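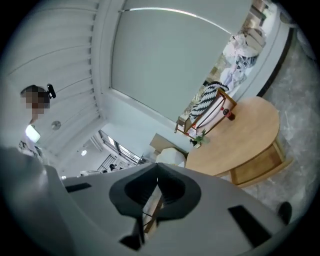 The round table at Kosby, with the blind pulled all the way down.

Kosby has moved upstairs, and I got to poke around

September 16, 2023

I've been going to the Kosby swap mornings for ages, so of course I ran up the stairs to see the new room the minute they let us in. It's so much nicer than the old basement! There's a slatted white ceiling, a window that floods one side with light, and a round honey-colored table that everybody seems to drift toward. I want that table.

Jianhua Yuan, who runs the mornings, told me they signed for the space on Ardeleanu Street at the start of September and have it for 18 months. Unpacking is still going on — there was a cardboard box over by the window when I came through — and the shelves from Skollska haven't been delivered yet. Jianhua is hoping for next week.

The swap works the same as before. You bring up to 16 household things, you take home what you like, and it costs $2 at the door. About 200 people came through last season, and the bigger room should mean less waiting on the stairs (my knees are thrilled).

One request from Jianhua: please leave the pale gray blind down in the mornings. The sun gets fierce on that side. Clean mugs and lamps are especially welcome right now.

14 shares | 2 comments

We use cookies to keep this site running. Accept | Manage settings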